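Fluvville Library Systems Forum > E-resources > Authentication and link resolvers

Thread: Tutar proxy stanza breaks Zerkero journal links after February update

hal_serials
Since the February update to Tutar, article-level links into the Zerkero package resolve to the journal landing page instead of the article. The title list we loaded has 2,235 entries. A sample of 100 gave the same result on campus and off, so I don't think IP recognition is involved. Stanza is unchanged from the vendor's setup sheet. Has anyone got a working config?

mbrook
Which identifier are you passing? Tutar used to send the DOI and fall back to ISSN plus volume and page. After the update it sends the ISSN first if the knowledge base row has one. Zerkero takes the first identifier it can read and stops there.

hal_serials
ISSN, apparently. I had assumed the DOI was still going out. The log shows rft.issn and nothing after it.

quarto_nine
That is a knowledge base fault and should be fixed there. Changing the identifier order locally means redoing it at every update. Report it to Tutar and wait.

mbrook
Disagree. We reported it the week it appeared and the ticket is still open. The local override is one line in the resolver profile:

id_order = doi, pmid, issn

Restart the resolver after saving. Reloading the profile from the admin page does not clear the cached order.

quarto_nine
It also applies to every target, including Huaranga, which rejects a DOI on anything from the backfile. You will fix one package and break another.

Rocío Rengifo
Both points are right, as far as I can see. Our consortium holds Zerkero and Huaranga under the same licence schedule, and the override did break the Huaranga backfile for us: 1,143 titles, all returning "item not found". Target-level overrides work if you put the line inside the target block and leave the global profile alone. Allow five minutes for the change to reach the second node.

hal_serials
Done at target level. Zerkero now resolves to article. Huaranga unaffected so far, though I have only tested current issues.

mbrook
Test the backfile too. The date threshold in the Huaranga row is inclusive in one export format and exclusive in the other.

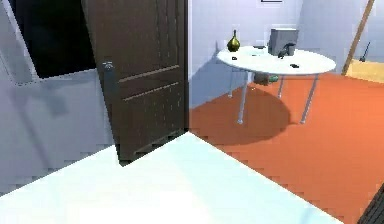
Rocío Rengifo
On the walk-in access question hal raised in the other thread: the licence wording for both packages is "authorised users and walk-in users physically present on the premises", and the proxy cannot test for that. We handle it with a separate terminal group on its own IP range, with no proxy login. A remote visitor is not physically present under either licence, whatever the supplier's sales people tell you.

quarto_nine
Agreed on walk-ins. I would still get that in writing from Zerkero. Their standard terms define premises by address and yours may list only the main site.

hal_serials
Ours lists the main site and one branch. I will ask for the schedule to be amended at renewal. Backfile tested now: the first and last volume of each Huaranga title I tried resolve correctly. Leaving the thread open until Tutar answers the ticket.

quarto_nine
Please post the ticket reply when it comes. If they restore the old order, the target-level line should come out again.

Related threads
Huaranga backfile: date thresholds in the title list
Walk-in users and separate IP ranges
Tutar resolver: clearing the cache on two nodes
Usage reports missing for the Zerkero package

Last updated: February, 16:40

Contact the moderators | Copyright Fluvville Library Systems Forum | Back to top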